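Skormont Local Food Map – progress report
8/4/23
To: Samer Issa, Grenderov Fund

Hi Samer,

You asked for something short and readable, so I'll skip the template and just tell you how it's going. Mostly well! The walking and talking part is nearly finished, the typing part is behind, and I've had to move a bit of money between headings (see further down).

We set out to ask people in Skormont where they get their fruit and veg, how they get there and what they'd change. The forms went through doors in March and we have 728 back, which is a lot more than I'd planned for. Harb Street was the best by miles. The new flats by the river were the worst, partly because you can't get at the letter boxes without a code, so Pouran Zamani stood outside with a clipboard for 2 evenings and got people on their way home.
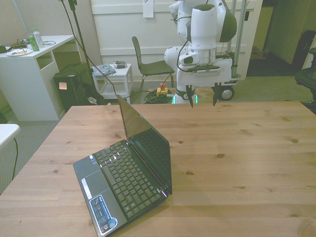

I've typed up 300 of the forms so far. It's slow going because people write in the margins (lovely stuff, but it doesn't fit in a column) and I don't want to lose it. One woman drew me a whole map of where the blackberries are. I've started a separate sheet for comments like that and Pouran goes through it when she has a spare hour.

What's coming out so far is that the price matters less than I'd guessed and the bus matters more. The number of people who do one big shop a month because of the hill is quite something. Several asked for a stall at the top end, near the school, and the Stivivholm growers say they'd try it if the pitch fee was sensible.
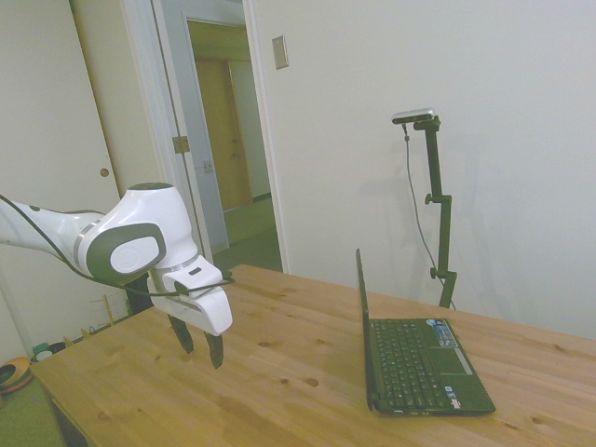

Now the money. Printing came in over because of the second batch of forms, so I've taken 800 out of the events heading to cover that and the extra postage. That still leaves enough for the autumn open day, as long as we get the hall at the old rate. Could you let me know if you need a proper change request for this or if an email will do? 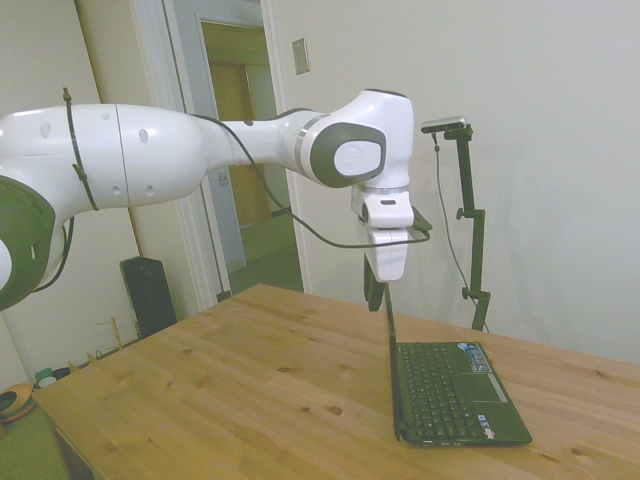

Still to do before the next report:
Finish typing up the forms
Ring back the people who ticked the box for a longer chat
Get a yes or no on the pitch fee
Draft the map itself – I'd like it on one folded sheet, with the bus stops marked

The one thing I'm a bit worried about is the longer chats. Plenty of people ticked the box and I can't see us getting round them all before the summer holidays, so I may pick a handful from each street and write to the rest to say thank you. Shout if you'd prefer it done another way.

I'll send the receipts separately once I've found the one from the printer's.

All the best, and thanks again for being so patient about the late start.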